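ok thread on getting the sim cell back up after the Gesteck update, bc three people have asked and I'm not typing it out three times. grab a tea

for anyone new: Ditton is our little sim cell. one arm, parallel gripper, wrist cam, tiled room full of junk to pick up. runs on the Jernton box under my desk. I look after it, meaning I get the messages when it dies

1/ so it died. not a crash, worse. arm would come up, home fine, close on the object, report grasp OK, and then drop it halfway through the lift. every time. logs clean as a whistle

2/ first guess was gripper force. wrong. second guess was friction on the fingers. also wrong but less wrong. lost a whole arvo to it

3/ what the update did: it reset the contact margin on anything with a custom mesh. boxes and cylinders were fine. anything lumpy was not. Levente Kun spotted it in the changelog, one line, right at the bottom, no heading

4/ fix is dull. open the object list, filter for custom mesh, put the margin back by hand, save, reload the room. DON'T just hit reload first, it wipes whatever you've typed in. ask me how I know

5/ 391 objects in the library btw. 81 of them custom. yes by hand. yes I had a podcast on

6/ next job, wrist cam. the mount offset had shifted too so every pose estimate was out by a hair. you need something flat with hard edges that never moves, and you need the fingers in view at the same time
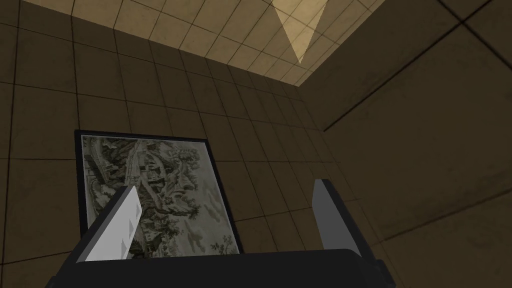
7/ Wrist cam check goes like this. park the arm, open the gripper all the way, tip the wrist back till it's looking up the wall. then line up on the ink landscape, the black frame edge is a gift bc it stands out off the tiles and you can see exactly where the left finger crosses it. grout lines do for the rest. nudge the offset, look again, nudge, look again

8/ Sofia Abreu does hers off the floor tiles and says it's quicker. maybe so. I find the shadows down there muck up the edge finder and I end up doing it twice anyway

9/ lighting: leave it alone while you're doing the cam. I know the ceiling looks too bright. leave it. change one thing at a time or you'll never know which one did it

10/ someone asked if you can skip the cam check if the arm homes clean. no. homing only knows about joints, it hasn't a clue where the camera is bolted on

11/ then the grip test. I use the carved seal for this, it's the lumpiest thing in the library, the carving is all over the place and if the margin is off it'll find out for you. go in slow, palm under it, check the gap both sides before you comand a close

12/ if it's nearer one finger, don't panic, the fingers travel together so it'll get shoved across a bit. if it tips while it's being shoved, your margin is still wrong, go back to 4

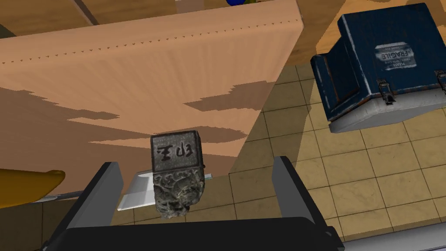
Seal between the fingers, trunk marked FRAGILE behind. No comment

13/ my pass mark is 100 lifts in a row with no drops. Levente wants 200. Levente doesn't have to sit here with the fan going

14/ things to do after, quick list
- export the object list somewhere that isn't the Jernton box
- write the cam offset in the cell notes, with the old one next to it
- turn auto update OFF
- check it's stil off the next morning

15/ re auto update. it turned itself back on in October as well, same thing, different setting got reset. I wrote a note to self then and put it in the folder that got cleared out. so now it's on a bit of paper taped to the monitor

16/ Q from the replies, does this hit Prata too? don't think so, Prata is still on the old version and Sofia won't let anyone near it. smart woman

17/ other Q, why not script the margin fix. could do. but the right value depends on the mesh and half of ours were set by eye by someone who's since left, so a script would just make them all wrong in the same way. if you've got a nicer set than us go for it

18/ and pls, if you borrow the cell, put the wrist back to park when you're done. found it jammed up against the back wall twice this month and the first thing it does on start up is try to drive through it

19/ anyway it's running again. grip test going now, will post the count when it's finished or when it drops one, whichever comes first

20/ edit: lift 81 and still going. off to get lunch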